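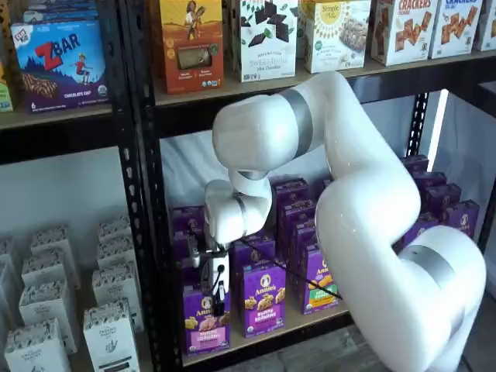 Would it not be simpler to take everything out of its box and put it into jars? The suggestion was left under the November entry on dry goods, and it has been made in one form or another by several readers since. It deserves a proper reply, and the reply has grown into an entry of its own on the keeping of packaged snacks on open shelves.

The position of this blog is that the box should stay. A cereal bar carton is a sound piece of storage. It stands up by itself, it carries the date, the ingredients and the allergy advice, and it can be folded flat and recycled on the day it is finished. A jar does none of this without a label, and a label has to be written and then, at some later point, scrubbed off. I kept jars for two years in the flat at Karkier and I do not wish to return to them. Oats, rice and lentils remain in jars in this household. Anything that is already wrapped singly does not need a second container.

The shelving consists of black perforated steel uprights with light wooden boards. Readers have asked whether this type is suitable for food, given that it is more commonly seen in workshops and stock rooms. I have found it very suitable. The small oval slots in the uprights mean that a board can be moved up or down to suit what is being bought, and snack boxes vary in height far more than one would expect from looking at them in the shop. A fixed cupboard wastes a good deal of space above the short boxes and will not take the tall ones at all. The old kitchen cupboard had a gap over the biscuits into which things were pushed sideways and forgotten, and the loss of that gap has been a clear improvement.

The boards do require some care. Wood is pleasant to look at and kind to cardboard, but it will hold a ring from a sticky bottle, and for this reason syrup, honey and oil are kept elsewhere. The boards are wiped with a cloth that has been wrung out well and are left to dry before anything goes back. I do not use polish on them. A polish bought from Grodus two winters ago left a smell that got into a packet of plain crackers, and the crackers had to be thrown away.

Steel needs less attention. Dust collects in the slots, and the narrow nozzle of the vacuum cleaner will remove it. It is worth checking that the fixings under each board are seated properly after any change of height, and it is worth doing this before the boxes go back on.

On the order of things

The arrangement in use at present was settled on after some trial. Chocolate chip Z Bars stand on an upper shelf, with the front of the box facing outwards. The purple boxes have the lower shelf in the next section along. I had at first sorted the shelves by kind, so that all bars were together, all crackers together, and so on, in the manner recommended by most books on the subject. This was tidy but did not match how the shelves were used. A person looking for something to put in a school bag does not think in kinds. That person thinks of the blue one or the purple one, and looks for the colour. Boxes of a similar colour are therefore best kept apart, in different sections if possible, so that each can be recognised from the doorway.

The practice of turning every box to face forwards has been questioned in the past, on the grounds that more boxes will fit if they are placed end on. This is correct. More boxes will fit, and it will be harder to say what they are. Where space is very short I would place the spare box end on behind the open one and leave the open one facing out. The rule followed in this house is that there is never more than one open box of any one thing. Two open boxes of the same bar will both be half empty within the week, and both will go stale at the edges of their usefulness while a third is being bought.

With regard to height, some judgement is needed. The usual advice is that treats go high and sensible food goes low, so that children will help themselves to the sensible food. My own experience is that children will fetch a chair. I now put at child height whatever I am content to see eaten without being asked, and I put higher up whatever is being kept for a particular day. The purpose of the upper shelf is to make it plain that a question should be asked first. It has worked tolerably well, apart from the school holidays.

On weight

Snack boxes are light, and it is easy to forget that a shelf of this type will be asked to carry other things before long. Tins and cartons of juice should go as low as possible. When the shelves first went up I placed a case of tinned tomatoes on the highest board, for no better reason than that there was room, and I spent an uneasy week listening for it. It has since been moved to the floor of the larder, where it belongs. Any tall unit ought to be fixed to the wall in a house with children, and the instructions supplied with it should be followed on this point even if the unit feels steady.

The alcove at the house in Lis measured 1,354 millimetres across, and this figure governed everything that was put in it. I mention it for the benefit of those who are about to order shelving by eye. I had ordered by eye. The boards had to be returned to Grodus and exchanged, and the carriage was not refunded. Measure at the back of the alcove as well as at the front, and measure again at skirting level, where old houses tend to be narrower.

On stock

A list is kept on the inside of the larder door. It shows what is to be held and the point at which more is bought, and it is deliberately short. For cereal bars the upper limit is 9 boxes of all kinds taken together. For crackers it is 5, and for raisins and other dried fruit it is 6 packets. These limits were arrived at by looking at what was thrown away over one winter and they have not been changed since. They are upper limits only. There is no need to reach them, and after the holidays the shelves are allowed to run down until the boards can be cleaned without moving very much.

New boxes are placed behind old ones. I am aware that this is the first thing said in any guide to the subject and that readers will not need to be told. It is nevertheless the instruction most often ignored in my own house, chiefly by me, when I have come in with the shopping and there is something on the stove. A pencil mark on the top flap, giving the month of purchase, has proved a useful safeguard. Pencil shows quite well on most cardboard. On glossy boxes a small piece of paper tape will be required.

The monthly shop is now done at Vekier, where the boxes are sold singly. Multipacks wrapped in film were a constant difficulty. Once the film had been torn at one end it could be neither left on nor neatly removed, and the inner boxes were often plain on the side that ended up facing outwards. The saving was small. Those who have a good cellar, or a larger family, may reach a different view, and I should be glad to hear it.

Two matters raised by readers have not been dealt with above. The first concerned mice. Cardboard is no defence against mice, and if there is any sign of them then everything on open shelves must go into tins or stout lidded tubs until the problem has been put right. I would make no exception for unopened boxes. The second concerned sunlight. Shelves opposite a window will fade the printed side of a box and, what is more serious, will soften chocolate. A blind was fitted here during the first summer and is drawn at midday when the weather is hot.

There remains the question of what to do with the last bar in the box. Some households tip it in with the next box of the same sort, which I have tried, and which makes nonsense of the pencil mark. Others leave it standing alone in a large empty carton for days, so that the shelf looks full and is not. A shallow dish is kept by the bread bin for this purpose. Single bars go into it, the carton is flattened at once, and the dish is usually empty by the following evening.

The next entry will return to the subject of the larder floor, including the tomatoes. Comments on jars remain open.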